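Ticket 201: Width estimate drifts on soft shells, Virau grasp set
Opened by: Ekene Isah
Assigned to: Fung-ping Hsiao
Component: Grinderura (finger width labelling)
Status: Resolved, follow-up open

Reported behaviour

Policies trained on the May demonstrations close too far on phone cases. Rigid objects are fine. With soft shells the commanded width at grasp comes out below the labelled width, and the case folds inward before the lift. Seen in 20 of 40 evaluation runs. Retraining with 1000 extra steps made no difference.

Checks, Fung-ping Hsiao

Replayed the demonstrations through Grinderura with smoothing off. Width is stable until the pads make contact, then keeps falling on the soft items. The labeller marks the grasp at the minimum width, so on a shell that gives, the label lands late, at full squeeze.

Compared this with the held poses. The lime-green case is gripped with one pad on its inner face and the other on its outer back, so the pads are closing on a single wall of the shell. Foam and shell both compress there, and the width signal can't separate the two.
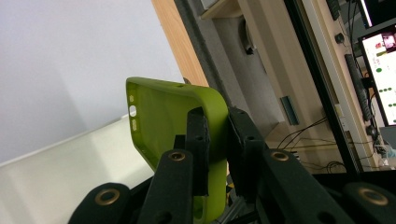
Change made

1. Grasp label moved from minimum width to first contact, taken where closing speed drops.
2. Width target held at the contact value plus a fixed squeeze offset, one offset per object class.
3. Smoothing window shortened. The old one blurred the contact point on quick closes.

Result

Relabelled the set and retrained from scratch. Folding seen in two of 40 runs, both with the case lying flat at the start. Rigid objects unchanged.

Comment, Ngozi Idahosa

Offsets are set by hand for now. I'd like them fitted from the data before we write this up as a method - otherwise it's one more number to tune for each new object.

Comment, Ekene Isah

Agreed. Closing this one. Offset fitting moved to its own ticket, assigned to Chukwuemeka Etim. Please keep the old labels in the archive folder until that's done.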